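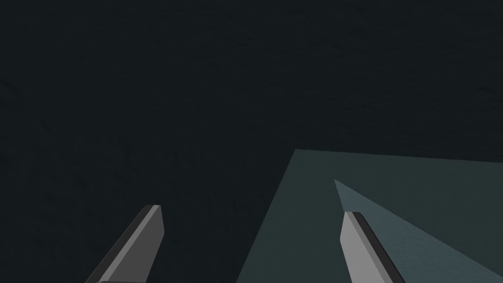 wrist cam view in sim, fingers open, panel lower right

5/16/22

Gripper swap in sim, continued. Goal was to get the Cornis fingers and the Pranico fingers running under the same controller so we can compare before ordering anything.

Cornis URDF loads now. Had the finger joint axis flipped on one side, so close command drove one in and one out. Fixed in our copy only, not upstream.

Camera mount: moved it back 4 mm from the old offset. Both tips in view, nothing between them, bases go out the bottom. Fine for approach. Fingers lean in toward each other in this view, so careful picking the tip center by eye, it's easy to pick too low.

Lighter wedge on the panel, starts just past the right fingertip and spreads to the lower right. Light or a contact surface with its own material? Don't know. Toggle the lights and check before anyone trains on these. The edge detector is going to love that diagonal.

Floor is nearly black. Depth doesn't care but the RGB tracker might. Left finger has only floor behind it, right one has the panel behind it, so contrast is differnt on the two sides. Want a plain gray floor as a second condition.

Controller: Fahmy default gains first. Overshoot on close, bad. Dropped the P term, left D alone, better. Nurnuren one (impedance) feels softer but took 3 tries to stop it drifting at hold. Was the gravity comp flag. Again.

Ran 6 closes on each with no object, just watching joint error. Pranico tracks tighter. Cornis has a small lag on the left finger only, could be leftover from my axis fix, haven't ruled it out. Do not quote these to anyone yet.

Timing: physics at 1,000 Hz, camera way slower, log stamps are from the camera side. Need both or the lag plot is useless.

To do
- lights off render, same pose
- gray floor
- recheck left finger joint limits against the drawing
- put the block on the panel and do real grasps, both finger sets
- same seeds for both, I forgot this last time
- ask whether the July hardware slot is still ours

Config saved in the gripper_compare folder, the one ending in _b. The _a one has teh old camera offset, don't use it.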